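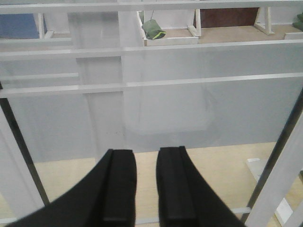 The Borko rack with its long white rails and the pale gray panel behind them.

Borko Open Rack, by Nastcombe
Equipment review, Aguirre Housing Services
Reviewed by Gumaro Cárdenas, Furnishings Office
8 September 2020

The Furnishings Office was asked to assess the Borko Open Rack for general use in shared storage rooms and staff work areas. One unit was purchased in February at the ordinary price and assembled on site by office staff. It was used daily until this report was prepared. Nastcombe was not informed of the review and supplied no materials beyond those packed with the product.

Dimensions and placement

The manufacturer gives the height as 1,740 millimeters and the width as 1,047 millimeters. Our own measurements agreed with both. Departments should note that the width given is for the rack alone. An additional hand's width on either side is needed during assembly, and one of our smaller rooms could not provide it. The unit was put together in the corridor and carried in upright by two people.

The rack is open in design. Long white rails run horizontally, and light passes between them, so the unit does not darken a room in the way that a closed cabinet does. In a narrow space this is a considerable advantage. It also means that whatever stands behind the rack remains in view, and departments that wish to conceal stored goods should look elsewhere in the catalog.

Assembly

The printed instructions run to nine pages. The drawings are large and generally clear, although the fourth page shows the upper and lower rails in the same drawing without labels, and our staff fitted one pair in reverse order before the error was found. Correcting it required the removal of the adjoining rails. We recommend laying out all of the rails on the floor and marking them with removable tape before the first is attached.

The tool supplied in the package is adequate for light tightening. For the final pass we used our own, which has a longer handle. After two weeks of use the fasteners were checked again and several accepted a further quarter turn. This check is not mentioned in the instructions and should be added to the department's own schedule.

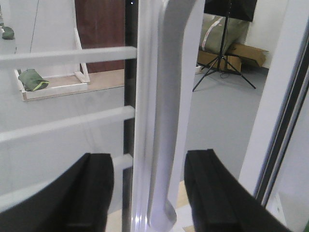 White slats beside the dark post, with a white plastic bar in the foreground.

Finish and care

The contrast between white slats and a dark post is plain and suits most rooms. Opinions within the office differed on this point. One colleague would have preferred a single color throughout, and Nastcombe does not at present offer one.

White slats require regular attention. Dust gathers on the upper faces and was noticeable after a few days in the work area, less so in the storage room. A damp cloth was sufficient in every case. A mild household cleaner was tried on one slat and left no change in the finish. Scouring pads were not tested and are advised against in the care leaflet.

Use

Folded linens, paper stock and boxed supplies were kept on the rack during the review period. Items with a flat base sat securely. Small loose articles are poorly served by an open frame and should be placed in bins or trays, which are sold separately. The bins from our existing Narnireo units fit without alteration, and this will reduce the cost for departments that already own them.

Heavy goods were placed on the lower levels, as the leaflet directs. With the load arranged in this manner the rack stood firmly. When the heavier boxes were moved to the top as a trial, a slight sway could be felt at shoulder height. The trial was ended the same afternoon and the boxes were returned to their former position.

Warranty and parts

The warranty runs for five years from the date of purchase and covers the rails and posts. Fasteners are excluded. Replacement rails may be ordered one at a time, but replacement posts are sold only in pairs. A request for a spare set of fasteners was answered by the Nastcombe service desk within the week, and the parts were sent without charge.

Recommendation

The Borko Open Rack is approved for storage rooms, linen rooms and staff work areas. It is not approved for public corridors, where the open ends may catch clothing or bags. Departments placing an order should use the standard furnishings form and enter the width of the intended wall in the remarks field. Orders without this measurement will be returned.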